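Home Kitchen Basics, Unit 5: Stone Fruit
Handout to go with the October evening class
Prepared by Mariama Fiadzo, Pollholm Community Kitchen

Welcome back, everybody, and thank you for bearing with me last time when the citrus ran so far past the hour. I have kept this unit to one fruit, the peach, because it comes up in so many of your questions and because it is the fruit people most often ruin by being in a hurry. Please read the notes before you come, and bring them with you, as there is space at the back for your own scribbles.

1. Choosing

Smell first, squeeze second. A ripe peach smells like a peach at the stem end, and if it smells of nothing at all it will usually taste of nothing at all. Look at the background color, the part that isn't blushed. You want cream or yellow there, with no green. The red is pretty, but it mostly tells you the variety and how much sun that side got, so please don't pay extra for it.

When you do squeeze, use the whole hand. Fingertips leave bruises that show up brown the next day, and then some other poor soul takes it home.

2. Setting out

I am a great believer in setting out before starting, and those of you who took the Sanley bread course with me will be rolling your eyes by now. For peaches you need very little: a plate with a bit of a rim to catch the juice, a peeler, and a marker for labeling whatever goes in the freezer. Keep the plate in front of you and the tools behind it or off to the side, where your sleeve won't drag them through the juice.
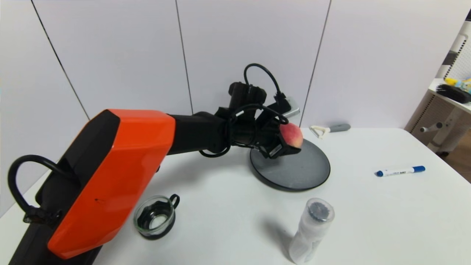 Lehtinen: I've always set my peaches straight on the cutting board and never bothered with a plate. The juice runs to the edge and I wipe it up afterward. Is the plate really worth the extra washing up?

A fair question, and I have left it in from last year's copy because it gets asked every time. For a single peach eaten over the sink, no, of course not. For a batch, yes, I think so. The juice that collects on the plate is the best part of the fruit, and it goes right back into the bowl or the pan. A dark plate is nice too, as you can spot a stray bit of pale flesh on it very easily.

3. Peeling

A firm peach can be peeled raw with an ordinary vegetable peeler, as long as the blade is sharp. Start at the stem and work around with short strokes. If your peeler has a serrated blade, use a gentle back-and-forth motion and it will manage softer fruit as well.

A really ripe peach is better off in hot water. Cut a small cross in the bottom, lower it into boiling water for half a minute or so, then move it to cold water until you can handle it. The skin should slip off under your thumb. If it won't, give it a little longer – but not much, or you will have cooked the outside.

4. Pitting and slicing

Follow the crease all the way around with a small knife, then twist the halves in opposite directions. Freestone peaches come apart at once. Clingstones will fight you, and with those I simply cut wedges off the pit and don't worry about how they look.

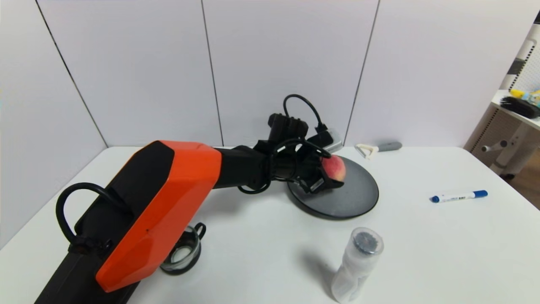
Fig. 2. Peach and plate, with peeler, marker, lidded bottle and clear cup.

5. A simple baked peach

Heat the oven to 180 degrees Celsius. Halve 8 peaches and lay them cut side up in a dish. Melt 100 grams of butter with the same weight of brown sugar and spoon it over, along with whatever juice you saved. Bake until the edges are starting to color and a knife goes in easily. Firm ones may need nearly 40 minutes, so do check instead of trusting the clock.

6. Freezing

Slice, toss with a little lemon juice, and spread on a tray so the pieces freeze separately. Once they are hard, pack them in 200 gram bags, which suits most of the recipes in this course. Write the month and the weight on the bag before you fill it, while it is still flat and dry.

For next time: bring two peaches, one firm and one soft, and a peeler you like using. Aprons are on the hooks by the door.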